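Oct 7, 2023

Glaze notebook, Munro shelf tests, continued

OK so the kiln got down to a temperature I could live with by the time I'd finished my coffee, and I unloaded the whole top half before I wrote anything down, which I swore in May I would stop doing. Writing it all up now while the pots are still on the cart in shelf order. Mostly shelf order. I moved two of the tumblers before I remembered.

Short version: the new batch of the Fallthorpe white is better than the old one but it still pinholes on the darker clay, and I think I finally know why the satin blue goes chalky on me. Long version follows, sorry to whoever borrows this notebook next.

The white first. I mixed it from the recipe taped inside the cupboard door (the one with the coffee ring, use that one, the clean copy has the silica wrong!) and sieved it twice. Added water until a dipped tile looked like heavy cream and then, of course, went a bit too far and had to let the bucket sit and pour off the top. Don't love doing that. You never quite know what you're pouring away with the water, and if any of the soluble stuff goes with it then the next batch won't match. Next time I'll just hold back some water at the start like a sensible person.

I dipped 12 test tiles, half on the pale stoneware and half on the brown. Counted three seconds for the first lot and five for the second. On the pale clay, the three-second tiles are lovely, soft and a little bit buttery, and they break to a warm tan on the edges of the stamped lines. The five-second ones are too thick and you lose the stamp altogether. On the brown clay everything pinholed, thick or thin. Tiny ones, the kind you feel with a fingernail before you see them.

My guess is gas from the clay body still coming out when the glaze is already sealing over. So the plan is a slower bisque for the brown stuff. I've been rushing it, I know I have. I want to try an extra 15 minutes' hold at the top of the bisque, and if that does nothing I'll try a short hold at the top of the glaze firing too. One change at a time though!! I wrote that on the wall and I still changed three things in the last firing and learned zero.
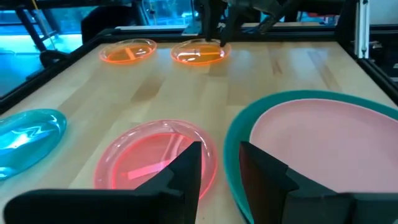
Now the satin blue, which has been making me crazy since spring. It comes out gorgeous on the upright walls of mugs and then goes dry and chalky wherever it sits flat. I'd been blaming the cobalt. I'd been blaming the bucket. I even blamed the brush, poor thing. But going back through the old pages, every chalky one was fired on the bottom shelf, and the good ones were all from the middle or higher. The bottom of this kiln runs cool, we've all complained about it, and this glaze evidently wants every degree it can get.

The cone packs back that up. Middle shelf cone was bent right over with its tip touching. Bottom shelf cone was hardly leaning, like somebody pretending to listen. So before I touch the recipe at all I'm going to put identical tiles top, middle and bottom, same dip, same clay, same afternoon, and see what I get. Should have done this months ago.

Notes on the Harkusance feldspar: we are down to the last bag of the old lot and the new lot feels different between the fingers, a touch coarser? Could be my imagination. I've written OLD on the lid of the old bin in wax pencil. Please don't top it up from the new bag until I've run a side-by-side, or we'll have a mystery blend and I'll cry. I need 200 grams of each set aside for that, and I've already weighed out the old one. It's in the yogurt tub next to the scale. Not for lunch.

Stuff about the scale while I'm at it. It drifts when the door is open and there's a breeze. Zero it, wait, look again. I caught it off by two grams this morning, and on a small batch that's a lot of cobalt.

Wax resist: the Rollisico one has gone stringy and I thinned it with a splash of water, which helped for one pot and then it beaded up everywhere. Threw out what was in the jar, kept the bottle. If you're doing feet, use the sponge and wipe twice, honest work, cheaper anyway. One tumbler did stick to the shelf a little, right where I got lazy with the wiping. It popped off with a tap and I'll grind the foot later. The shelf needs a scrape and fresh wash in that spot, back left.

For the next firing:

- brown clay bisque, slower, with the hold
- satin blue on three shelves, tiles only
- white, three seconds, no exceptions
- cone packs on every shelf, even when I'm in a hurry
- old and new feldspar tiles side by side, label them with underglaze this time (iron wash burned too faint to read)

I have 16 tiles already cut and drying under plastic, so that's not quite enough for everything and I'll roll out another slab tonight. The small bat is warped, use the big one.

Oh, and the kiln lid is squeaking again. Hinge side. I put a drop of oil on the pin but it needs somebody with a proper wrench.

3 comments
1 share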